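Julton Adult Reading Program
Progress report to the Wiltari Fund
Report date: 09/10/2024

Summary

The program has kept to the plan agreed with the Fund in June. Evening classes are running at both sites, the tutor training is finished, and the lending shelf at the Hashmi Street site is open. The one part that is behind is the family reading hour, which is covered under its own heading.

Classes

We now run four classes a week, two at Hashmi Street and two at the Niketti Road library. The beginner group at Hashmi Street has 11 learners and is full. We have started a waiting list and would like to discuss a further group with you before the winter term.

Most learners come straight from work. After comments in the first weeks we moved the start time back by half an hour, and attendance at the first part of the lesson improved. The Niketti Road classes still start at the old time, as the library closes early.

The intermediate learners have moved off the workbook and are reading whole short texts. They pick from letters, bus notices, recipes and local news. Writing is slower. Several people who read well are still not willing to write in front of others, and the tutors let them finish written work at home.
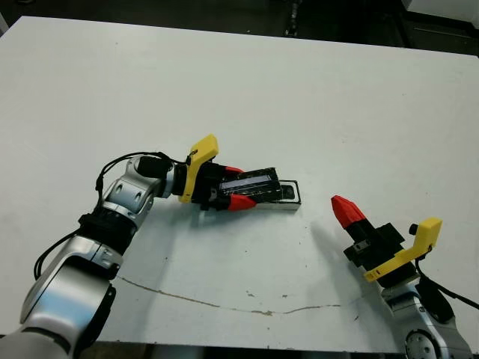
Reading the bus notices was the part that helped me most, one learner wrote on the feedback form, and I would like more of that and less spelling. I can get to the clinic now without asking the driver. The spelling tests make me nervous and I stay home when I know there is one.

Other forms made the same point about the tests. We have dropped the weekly spelling test and tutors now check spelling in the learners' own writing.

Tutor training

All new tutors have completed the training course. It covered phonics for adults, lesson planning, and how to talk with a learner about a possible reading difficulty such as dyslexia. Tutors asked for more on the last of these. We have arranged a follow-up evening and can pay for it out of the existing training line.

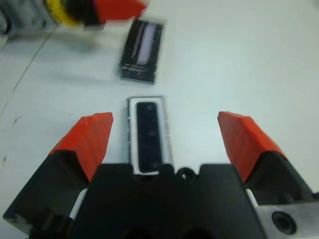
One tutor left in the summer for a job in another town. Her group was shared between the other tutors and no lessons were lost.

Lending shelf

The shelf holds short novels, graded readers and a few books on driving, cooking and child care. Learners write the title and their name in a notebook and bring the book back when they are done. The driving books are never in. We have ordered more copies of the state driver's handbook. The longer novels have hardly been touched and we will swap them for something shorter.

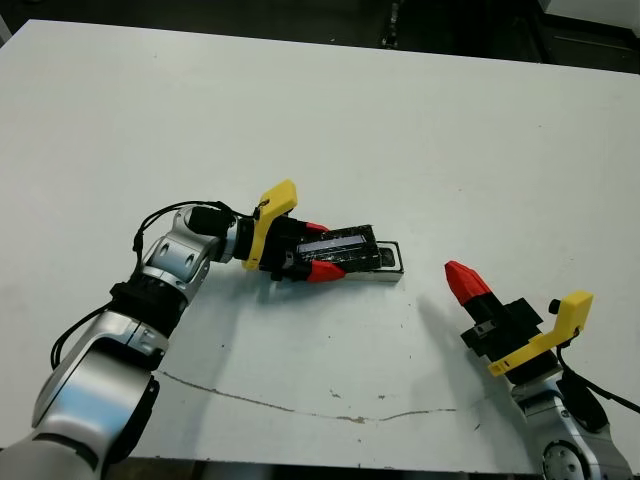 Teodor Engström
Program Manager, Julton Adult Reading Program

Family reading hour

This was due to open at the start of the school year and has not. The room we had planned to use at Niketti Road needs a new heater, and the library has not been given a date for the work. We looked at holding the hour at Hashmi Street, but the only free time there is too late for small children.

Our proposal is to open at Niketti Road once the heater is in and to run the hour into the early summer to make up the sessions. The cost does not change. We need your written agreement to carry the money over. 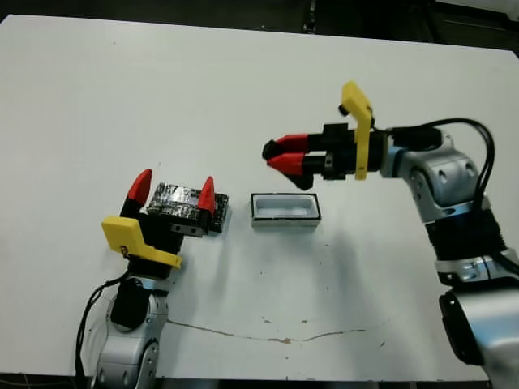
Spending

Spending is in line with the budget except for printing, which is over. We printed far more large-type sheets than planned. The extra has been covered from the travel line, where several tutors have not put in claims. The full statement will follow with the year-end report.

Next period

Tutors will hold a one-to-one review with each learner before the winter break. We will use the same form as last time, with one question added on what the learner wants to read next. We will also settle the winter timetable with the library and send it to you once it is confirmed.

Decisions needed from the Fund

Agreement to carry over the family reading hour money.
A date to discuss a second beginner group at Hashmi Street.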